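Taha Younis
Thread on machines and chores, because my cousin asked me again in June when the robot will come and clean her kitchen. I answered her too quickly. Let me try again, slowly.

1/10
Short answer: some chores, in one room, with objects the machine has met before. Your kitchen, with your objects, on a bad morning - not yet.

2/10
I work at Hemomwood. Our small group tries tabletop work: put a thing down, pick it up, wipe under it, put it back. For a person this is not even a chore. It is what you do while talking on the phone.

3/10
The hardest word in that list is "under". To wipe under a thing you must decide where the thing will wait, and remember it belongs to the first place. A child of 6 can do this. Our policy can do it when the thing is a cup. 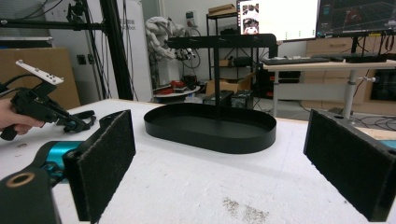 Black tray stand with the handle on top, and crumb-like debris on the table.

4/10
A stand like this one is harder than a cup. The post is thin. The bar is a good place to hold, but if you take it near one end, the tray wants to tilt. With an empty tray you lose nothing. With sugar and spoons in it you have a new chore.

5/10
People ask why we use felt on the fingers. Metal on metal slips, and it also scratches. Felt is soft and forgives a small mistake in the angle. It also collects crumbs, so now somebody must clean the fingers. I did not expect this to be part of my job.

6/10
About crumbs. A machine that moves objects well is often blind to crumbs. They are small, gray, and they look like the marks that belong to the table. We wrote "clean" in our task list for two months before we agreed what it means.

7/10
Shop floor is a different question, and I think a kinder one. My old colleagues at Pristari pack the same parts into the same box all day. The box does not move. The light does not change. There I would say yes, machines can do it, and they do.

8/10
At home everything moves. My wife moved the kettle last week and I myself reached for it in the old place, two mornings in a row. So I have some sympathy for the software.

9/10
What would change my mind? Show me one machine that clears a breakfast table in a house it has never seen, with no engineer standing near the stop button. I don't need it fast. It can take until lunch.

10/10
For my cousin: please keep your sponge for now. If someone wants to argue about the felt, I am here after 6 in the evening, with tea.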